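Notebook, Drurkell bench, September
Small oak cabinet, second week

Started 8:40. The lower drawer is sticking again. In the morning it opens for the first part of its travel and then wants to turn to the left. If I pull exactly in the middle of the handle it goes. If I pull from one end of the handle it jams, and the whole cabinet comes with it on the table.

I took both drawers out and marked them on the underside with pencil, U and L. They look identical but they are not. Somebody exchanged them before, I think when the cabinet came back from Bristdale, and the upper one was living in the lower opening. I put them in their right places and the upper drawer is now good. The lower is better but still not good.

Measured the lower drawer with the small caliper. Sides are parallel at the front, at the back the left side is out by less than one mm. The opening itself is square, I checked both diagonals twice. So the fault is in the drawer and I do not need to touch the cabinet. This was a relief, the glue in the carcass is old and I do not want to open it.

What I did:
Scraped the left side of the drawer, only the last 50 mm at the back.
Sanded the bottom edges of both sides by hand.
Candle wax on the runners, a thin layer, rubbed with cloth.
Put back, opened and closed 50 times, counting.

Results of the 50: stuck two times, both in the first ten. After that no sticking. Gwion says the wax must first find its place and I should not scrape more before tomorrow. I agree, wood can not be put back.

Handles. These are the black metal ones from Gendulis, U shape. The old knobs were wood and too small to hold well, we all complained. The new handles need two holes each and the old knob had only one hole in the middle, so the old hole is filled with an oak plug. The first plug I cut with the grain standing up and it was ugly, I drilled it out and made another with the grain in the same direction as the front. From normal distance you do not find it now. Fatima found it immediately, but she was told where it is.

The screws in the Gendulis bag are 16 mm long, this is too long for our drawer front. They reach the bottom of the thread in the handle before the head is tight, and the handle rattles. I shortened four of them to 13 mm and filed the ends. Now tight. Please do not use the remaining long ones from the bag, I have bent it closed and written TOO LONG on it. If somebody has a washer of the right size it would also work, but we looked in the Watkins box and there is none.

Question for Alun: the upper handle sits very near to the top edge of the cabinet. I copied the drawing. Is it really meant to be like this? With a thick finger you touch the overhang of the top. On the drawing the distance has no number, only a line. I left it as drawn. If we change it, it means two more plugs, and I would prefer to know before I put oil.

Finish. The top is still raw. I made a test on an offcut from the same board, half with oil and half with hard wax. The oil makes it much more yellow. The wax stays closer to the raw color and you still see the grain. Deividas likes the oil, I like the wax, Ertuğrul says that it will stand on a gray table and nobody will die from either. I will use the wax, one coat on the outside, nothing inside the drawers. Oil inside a drawer smells for months, we learned this with the long chest.

Lunch.

13:30. Feet. The cabinet slides when the drawer is pulled fast. I tried four small felt circles and with felt it slides more, of course, felt is made for this. Removed them. Cork is better but we have only a thick sheet and it makes the cabinet wobble a little. Rubber dots are ordered together with the sandpaper, 300 grit, the box of 300 is also finished. Until the dots come, hold the cabinet with the other hand on top, or pull slowly.

The tray. I asked last week for something to put in front of the cabinet, so that the small things have a place when the drawers are being tried. The pink-beige one with rounded corners is now the official one. The deeper gray one went back to the kitchen shelf where it belongs, with apologies to Fatima. The raised edge on the pink one is low, and you can take things from it without hitting your knuckles. It goes in the middle, in front of the drawers, with enough space that the open lower drawer does not push it. I first had it too close and the drawer pushed it every time. There was a pencil mark on the table for the right place, but it was wiped with the dust. I will make a better mark.

Small things that belong with this cabinet, for the person who clears the table:
the red bottle with white label
the lemon-shaped yellow thing
the short ruler (missing again, look under the vise)

When the work is over they go into the upper drawer, the ruler too. The lower drawer stays empty until I am sure of it. I found pencils in it at 15:00, I don't know whose, they are now on the window sill.

One more about the back panel. It moves a little if you press it with the thumb, on the right side seen from the front. It is in a groove and is not glued, this is correct, the panel needs to move with the weather. Please do not glue it. I write this here because Deividas already had the bottle of glue in his hand.

Tomorrow:
Another 50 on the lower drawer before touching anything
Answer from Alun about the upper handle
Wax on top and sides, if the answer is yes
Ask Gwion to look at the left side of drawer L with the long straight edge

17:10. Swept, clamps hung back, caliper in its box. 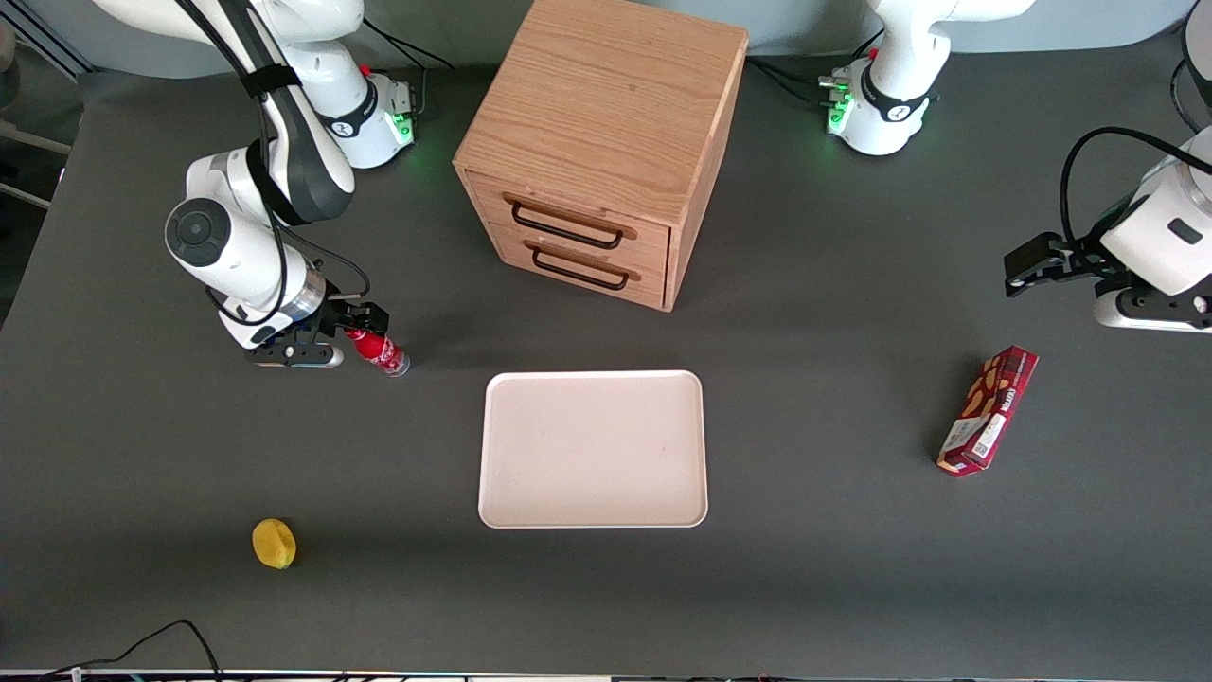
Reading time: 5 min

Added later: Alun answered, the upper handle stays where it is. He says the line on the drawing is measured from the top edge of the drawer and was never meant to have a number. I wrote the real distance on the drawing in red — it is the only copy, so please leave it in the folder.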